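# Cold brew in a big glass flask - how do I stop it going cloudy, and how do I clean the thing?

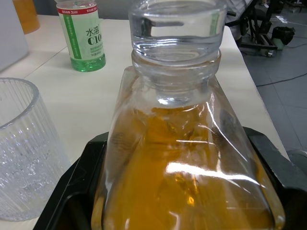 I've been making cold brew tea at home since June, mostly because the café downstairs wants more for a glass of it than I pay for lunch. My sister gave me a flask for it, one of those conical ones that make your kitchen look like you're up to something. The colour comes out fine, that deep golden orange-brown, but there are always darker swirls through it and a bit of a cloudy, streaky look near the top. Tastes all right. I park it in a black plastic tray on the white table, having learned what tea does to a white table, and drink it from a ribbed glass cup that makes it look fancier than it is.

Two questions then. Is the cloudiness a problem? And how does a person with normal hands clean the inside of a flask shaped like a traffic cone?

Tea is Qudah loose leaf black, 8 teaspoons to the flask, overnight in the fridge, strained through a sieve that has seen better days.

**Majdi Khoury**
Saturday, August 3, 2019

---

### 3 replies

**teapot_regrets** (marked helpful by 4 people)

Cloudiness in black tea is mostly the tannins and caffeine clumping together as it gets cold. It's harmless. You get more of it if you brew strong, and 8 teaspoons is what I would call strong unless that flask is enormous. Hard water makes it worse too.

Things to try, one at a time or you won't know which one worked:

- cut the tea back by a third
- filtered water
- leave the last bit in the jug when you strain, that's where the sludge lives
- put a paper coffee filter inside the sieve (slow - go and do something else)

If it's already cloudy, a splash of hot water stirred into your cup will often clear it. Then it's lukewarm tea, so you'll have to decide what you care about.

For how long it keeps, I give mine 3 days in the fridge and then it goes on the ferns. If it turns ropey or smells sour, tip it out whatever day it is.

---

**Dunmore82**

Cleaning: uncooked rice. A handful of rice, a squirt of dish soap, warm water to a third full, hand over the top and swirl like you mean it. Swirl, don't shake, a wet glass flask is a slippery beast and I have the scar. Brown film that won't budge comes off with a spoon of bicarb left overnight, or those denture tablets if you don't mind the looks at the checkout.

Dry it upside down over something that lets air in. Standing it flat on a tea towel just gives you a fogged up flask with a smell.

One more thing. If it was ever used in an actual lab, don't drink out of it. No amount of rice fixes that.

---

**kev_in_the_shed**

just buy a jug mate. Sedow do one with a lid

> **Majdi Khoury:** It was a present, Kev. She visits.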